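Monday, Drirnex arm, shelf build

Back on the arm after a week of nothing. Shoulder backlash better with the Vemier gearbox shimmed, still a click on the way down. Leave it.

Wrist cam remounted, new bracket, 2 screws not 4 (other holes stripped, need inserts). Recalibrated, 13 poses, kept all of them. Focus locked by hand, dab of hot glue on the ring. Don't touch it pls.

Tag on the white upright is the one we localize off. Gripper goes in past the shelf edge, finds tag, corrects, then reaches. That's the plan anyway.

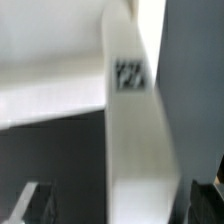 Blur is the real problem. Wrist swings faster than the exposure can take, tag cells smear to streaks and the detector just drops it. Options: slow the last bit of the approach, or more light and shorter exposure. Trying slow first, free. Set joint speed cap to 400 in the Yaman config, units are whatever Yaman uses, check teh manual.

Also white shelf next to dark compartment wrecks auto exposure. Go manual, write the value on the tape.

Run log stops at line 269, serial timeout again. Cable? Swap with the one from the Prillach box before blaming firmware.

To do
- heat set inserts for braket
- matte tape along shelf lip
- rerun with cap on, save the log this time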